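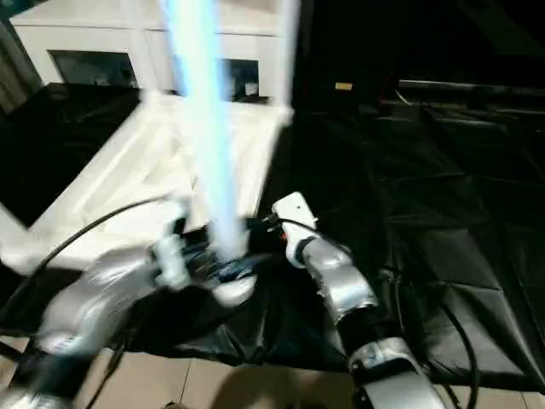 Wie bringt man einem Roboter eine Aufgabe bei, ohne sie zu programmieren?
Man führt sie ihm vor, indem man seine Arme mit der Hand führt oder sie fernsteuert und dabei alle Bewegungen und Sensordaten aufzeichnet; aus vielen solchen Aufzeichnungen wird anschließend eine Steuerung gelernt.

Vormachen (Robotik)

Als Vormachen, auch Lernen aus Demonstrationen oder Programmieren durch Vormachen, bezeichnet man in der Robotik Verfahren, bei denen ein Mensch den Ablauf einer Aufgabe am Roboter selbst oder an einem Bediengerät ausführt. Die Bewegung wird nicht als Folge von Befehlen geschrieben. Gespeichert werden Gelenkstellungen, Greiferöffnung und meist auch Kamerabilder. Eine einzelne Aufzeichnung heißt Demonstration oder Episode.

Führen von Hand

Beim Führen von Hand, auch kinästhetisches Vormachen genannt, fasst der Bediener den Arm an und bewegt ihn durch den Ablauf. Die Antriebe gleichen dabei nur das Eigengewicht aus und geben sonst nach. Das Verfahren verlangt wenig Übung und kommt ohne zusätzliches Gerät aus. Bei Armen mit 6 oder mehr Gelenken ist es allerdings mühsam, alle Gelenke zugleich in eine günstige Stellung zu bringen. Zwei Arme lassen sich von einer Person kaum gleichzeitig führen. Außerdem gerät der Bediener häufig ins Kamerabild, was beim späteren Lernen stört.

Fernsteuerung

Bei der Fernsteuerung (Teleoperation) gibt der Bediener die Bewegung über ein getrenntes Gerät vor. Üblich sind Leitarme, deren Gelenke denen des Roboters entsprechen, ferner Handgeräte mit Lageerfassung und Datenhandschuhe. Bei Leitarmen werden die Gelenkwinkel unmittelbar übertragen. Handgeräte liefern nur Lage und Richtung der Hand, die Gelenkwinkel müssen daraus berechnet werden.

Der Bediener sieht die Arbeitsfläche entweder direkt oder über die Kameras des Roboters. Im zweiten Fall stehen ihm dieselben Bilder zur Verfügung wie später der gelernten Steuerung. Das gilt als Vorteil, verlangsamt aber die Arbeit. Kraftrückmeldung fehlt bei einfachen Anlagen ganz, so dass der Bediener den Kontakt am Bild abschätzen muss. 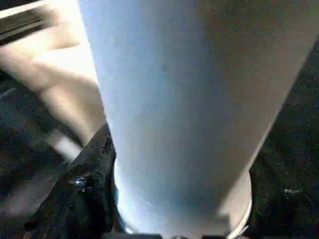 Kameras am Handgelenk ergänzen die Übersicht von oben. Sie bewegen sich mit dem Greifer und halten die Umgebung der Finger auch dann im Blick, wenn der Arm selbst der Kopfkamera die Sicht nimmt. Der gegriffene Gegenstand kann dabei den größten Teil des Bildes füllen, wie bei dem hellen, nach unten schmaler werdenden Zylinder, an dessen Flanke ein schwarzer Greiffinger anliegt. Für die Lage im Raum gibt eine solche Aufnahme wenig her, für den Kontakt zwischen Finger und Oberfläche umso mehr. In der Regel werden daher beide Blickrichtungen gemeinsam gespeichert und mit einem einheitlichen Zeitstempel versehen.

Aufzeichnung

Vor jeder Episode wird ein Ausgangszustand hergestellt. Gegenstände werden dabei absichtlich etwas verschoben oder gedreht, damit die gelernte Steuerung nicht nur eine einzige Anordnung beherrscht. Die Anleitung zum Aufzeichnungsprogramm Catard in der Fassung vom 2020-12-26 sieht dafür 2 Durchgänge vor: einen mit fester und einen mit wechselnder Anordnung.

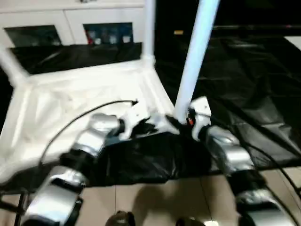
Missglückte Episoden werden entweder gelöscht oder gesondert gekennzeichnet. Ruth Ackroyd und Prys Prosser empfahlen, Versuche mit anschließender Korrektur zu behalten, weil die Steuerung sonst nie lernt, aus einer ungünstigen Stellung zurückzufinden. Nigel Lambert hielt dem entgegen, dass bei kleinen Datensätzen auch das Zögern des Bedieners mitgelernt werde.

Umfang der Daten

Wie viele Demonstrationen nötig sind, hängt von der Aufgabe ab. Der Datensatz Atano enthält 700 Episoden einer einzigen zweiarmigen Aufgabe, die Sammlung Flunach nahezu 3000 Episoden verschiedener Aufgaben. Verformbare Gegenstände wie Folien, Beutel und Tücher erfordern meist mehr Aufzeichnungen als starre.

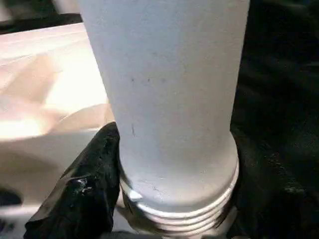
Neben der Zahl der Episoden spielt ihre Gleichmäßigkeit eine Rolle. Greifen mehrere Bediener denselben Gegenstand an verschiedenen Stellen, kann die gelernte Steuerung zwischen den Lösungen schwanken. In der Werkstatt Cordeiro legte Tobias Brannigan deshalb für jede Aufgabe schriftlich fest, welcher Arm zuerst zugreift und wo der Griff endet.

Siehe auch

Leitarm
Nachahmungslernen
Teleoperation
Zweiarmige Manipulation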